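Bench notebook, kitchen table cell, Ploswood room
March, Sunday, started 14:00

Going through the working rules for the table before the Mostau people come to look at how we run it. The version pinned up is the old one from Skunitz and half of it is about a conveyor we don't have. I am rewriting it as I go and noting what I change.

Kept from the old sheet: speed override stays at 16 per cent for any new motion until it has run clean end to end. After that the operator may raise it, and writes the new value in the log with initials. 100 per cent is not used at this table at all. The old sheet allowed it "with supervision", which I have struck out, as we never agreed what supervision meant.

Layout today is the breakfast set. Arm over the green cup, bottle lying on the plate, fruit and bowls between there and the black appliance.

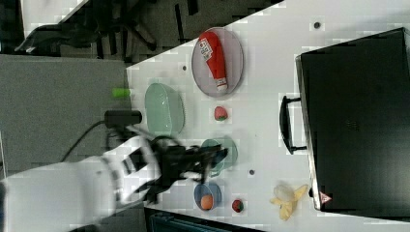 Rules as rewritten

1. Hands stay off the table while the arm is enabled. If an item needs moving, press stop, wait for the brakes, say "clear" out loud, then reach in. Applies also when you are alone in the room.

2. The layout is written down before the first run and again after any change. Item, orientation, open or closed. "Same as before" is not an entry. We lost most of an afternoon on job 3139 over that.

3. Anything with a door gets its door state written in the log, and the approach is checked at low speed with the door in that state. A path checked with the door closed does not count for the door open.

4. Cables on the arm are looked over at the start of each session, by eye and then by hand with the power off. Look for rubbing where the cable bends.

5. Fingertips are wiped and checked for nicks. Replace the pair, never a single one.

6. Chairs are pushed back out of reach before enabling. The old sheet had a painted line for this. We have no painted line, so I have written "out of reach at full stretch" and will measure it properly next week.

7. Warning stickers stay on. If one is peeling, replace it.

14:50. Tried rule 2 on myself. Wrote the layout out in full, including the colander with its handles, the ketchup across the plate, the orange fruit in the blue bowl and the banana. It is tedious, but I would sooner have it than not. For the toaster oven I added a line for the indicator light, on or off, which the log form has no box for. Form needs a box.

Still open: whether the written layout is enough or we should insist on an overhead still with every entry. The still is quicker and catches things you forget to write. Against that, it can't be searched. 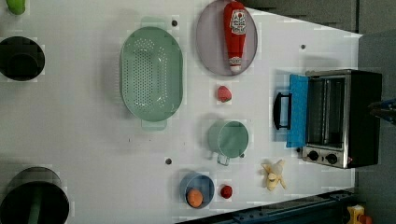 Aniela Górecki thinks we should do both, and that the still should never replace the written list, as two people will read the same picture differently and only one of them will be the person who set the table. She would also move rule 1 onto its own sheet by the stop button, in large type. Agreed on the second point. On the first I want to see how long it takes over a full week before it goes in as a rule.

To do: new log form with door and light boxes. Measure the reach for rule 6. Take down the Skunitz sheet once this one is signed.

2 comments
0 shares

Search this notebook

Recent entries
Ríos gripper, fingertip wear
Stop button test, 14 presses
Job 3139, what went wrong with the layout
Log form, old version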